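4. Laying Clirside click-fit vinyl planks

This section covers floating installation over a level subfloor in a dry indoor room. For glued installation, see section 5. For stairs, see section 7.

4.1 Before you start

Check the batch number on the end of every carton. Planks from different batches can vary slightly in shade and should not be mixed in the same room. Store the cartons flat and unopened in the room where they will be laid for at least two days.

The subfloor must be clean, dry and sound. Fill any dip deeper than 3 mm under a two-metre straight edge with Tomitz levelling compound, and leave it to cure for the time printed on the bag. Sweep, then vacuum.

Note: Clirside planks have a backing layer already attached. Do not add a second underlay unless it is Grilside Thin. A soft underlay allows the joints to flex and will void the guarantee.

4.2 Setting out

1. Measure the width of the room at both ends and in the middle. Work from the largest figure.

2. Divide the width by the width of one plank. If the last row would be narrower than 50 mm, trim the first row to even out the two sides.

3. Snap a chalk line parallel to the longest straight wall. Do not rely on the skirting as a guide.

4. Place 8 mm spacers along the starting wall and at both ends.

4.3 Laying the first three rows

1. Cut the tongue from the long edge of the first row. Lay the planks with the cut edge against the spacers, working from left to right.

2. Join the short ends by pressing down with the thumb, then tap with a rubber mallet until the joint is flush.

3. Cut the last plank in the row to length. If the offcut is 337 mm or longer, use it to start the second row.

4. Offset the end joints in neighbouring rows by at least 300 mm.

5. Hold the long edge of the next plank at a low angle, push it into the groove and lower it. It should lie flat without force. If it does not, lift it and clear the groove of dust.

6. Check the three rows against the chalk line before going on. An error here grows with every row.

Caution: Never strike the plank edge directly. Use the Talavera tapping block, or an offcut with the groove fitted over the tongue.

4.4 Door frames and pipes

Undercut timber door frames so that the plank slides beneath – do not scribe around them. For pipes, drill a hole 16 mm wider than the pipe, cut back to the plank edge and cover with a collar.

4.5 Expansion gaps

Leave the 8 mm gap on all sides, including around hearths and fixed units. Do not fill it with grout or rigid sealant. Fit a transition strip in every doorway and wherever a run exceeds 10 metres.

Heavy fixed furniture must not stand on a floating floor. Free-standing desks and cabinets are acceptable up to 700 kg in total, spread over the room. Fit felt pads under the feet and replace them when worn.

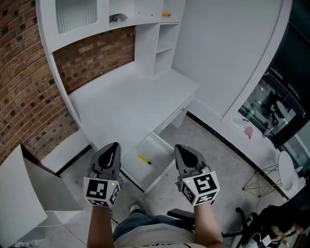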